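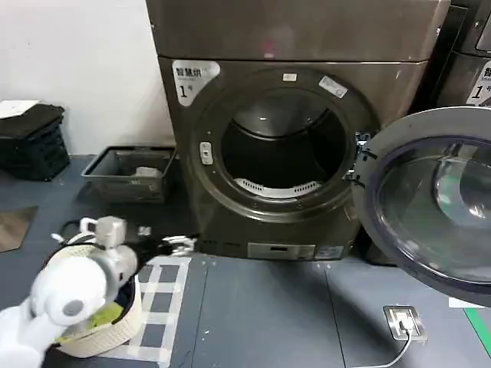

4.2 What the tumble test can and cannot say

Most claims about shrinkage in cotton knits rest on a narrow base. A garment is washed, dried by machine, measured flat, and the change in length is reported as if it belonged to the fabric. We doubt that it does. The Goditska survey, which is still the one most often cited, measured 2701 garments in a single facility and gave a single figure for each fiber blend. It did not record load size, and its authors treated drying time as fixed when their own appendix shows that it varied from one day to the next.

The Dreltia trial tried to repair this by weighing each load before drying. That was a real improvement, but only 664 of the garments had been measured new, and the rest were compared with the size printed on the pattern sheet. Anyone who has put a ruler to a stack of new T-shirts knows how little the pattern sheet can be trusted. A shirt that leaves the factory short will look as if it has shrunk, and no amount of careful weighing will correct that.

Figure 3. A front-loading dryer with its door open. 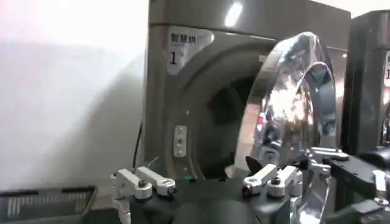 A second problem is the order of treatment. Knits relax when they are wet and tighten when they tumble, and the two effects are usually reported as one. Begović separates them by drying half of each batch on a flat rack. The gap between the two halves is smaller than the trade literature would lead us to expect, and after 15 cycles it is hard to tell from measuring error. We would not build a care label on it - or a warning to shoppers.

The Eron group reads the same data more boldly and argues that heat alone explains the loss in length. Their model does fit well, but it has nearly as many free terms as there are fabric groups, and it was never tested on cloth it had not already seen. Rerunning it with 1000 random splits of the published data, we found that the heat term changed sign often enough to make us uneasy. Fiber blend held up better. Knit density, which the group leaves out, held up best.

None of this means that machine drying is harmless to cotton. It means that the size of the effect is still unknown, and that the figures now printed in care guides come from studies designed to answer other questions. Section 4.3 takes up stitch density on its own, using only garments that were measured before their first wash.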